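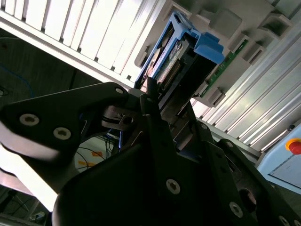

How long does it take to show a robot a new job by hand? Longer than doing the job yourself, by a good stretch, and most of that goes on doing it over again.

I've been steering the arm through the Grillero tasks since May (my shoulders can tell you all about it!), and I've grown very fond of the drive one. Blue latches are a joy to aim for. My best advice, for what it's worth, is to go slower than feels sensible near the drive bay, because every nervous wobble of my wrist goes into the recording too. We kept 32 runs out of nearly 1506 tries, which sounds dreadful, but I was learning as well. The old tower on the slatted table has become quite a friend, and so has the grey tray beside it.
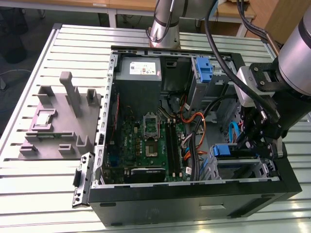
What I'd like to try next

Processors, with tea first.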